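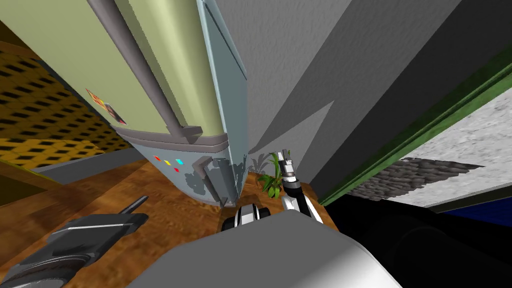

Simulated kitchen, right gripper next to the potted plant. Render: Lozano

November
By Shayne Cartwright
Reading time: 2 min
Print | E-mail this article

Purificación Tejada has spent the autumn running two arm controllers against each other in a simulated room. One is Prolent, a joint-space position controller that Lozano has used for years. The other, Cevus, closes the loop on the position of the gripper itself and lets the joints follow. Both drive the same two-armed model, and neither has yet been run on hardware.

"Free space tells you very little," she says. "Either of them will take an arm from A to B. The differences appear when the gripper is next to something it shouldn't touch."

Her test is a slow approach to an object close to a wall, a hold of 5 seconds, and a withdrawal along the same line. Each controller was given 40 approaches, with identical starting poses and the same random seeds. Contact with anything before the hold ended the attempt.

Prolent completed 22 of them. Tejada will not quote a figure for Cevus until her colleague Danang Subramaniam has repeated the runs with a different contact solver. "It was higher. How much higher depends on a friction setting I'm not happy with."

The failures interest her more than the total. With Prolent, most came in the last few centimetres, where small errors at the shoulder had added up by the time they reached the fingers. Cevus tended to fail earlier, when the elbow swung wide to keep the gripper on its line. "It does what you asked at the tip and you find out afterwards what the rest of the arm did." 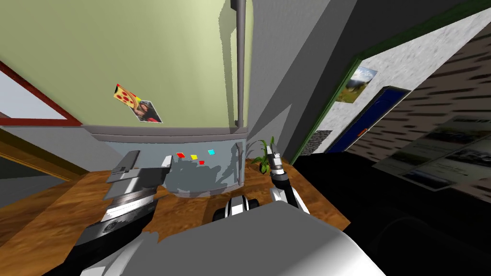

View from the robot's head, with both arms raised and the left gripper's fingers open.

All the trials are recorded from a camera in the head, looking down. Subramaniam argued for a second, fixed camera in a corner of the room. Tejada refused it for this round, on the grounds that the robot would not have one.

"The torso takes up a lot of the view and the arms get in front of things," she says. "I want the controller judged with the view it will get."

The refrigerator has caused some argument too. Its door carries a pizza-slice magnet, with small coloured squares lower down, and Subramaniam uses them as visual references when he checks the head camera's calibration by eye. Tejada would prefer a printed grid. "A grid gives you a residual. A magnet gives you an opinion."

Asked whether she would switch to Cevus now, she says no. Its update takes longer, and on the test machine it missed its deadline 2 times in a single Saturday session, both during two-armed motion. In simulation the clock waits. On a real arm the last command would have been held, and she has not measured what that does near a wall.

The next round changes the fingers and leaves the controllers alone. A narrower pair from Troretti has been modelled, and Subramaniam is checking the masses against the drawings. Tejada expects to start once he has corrected the left-hand one.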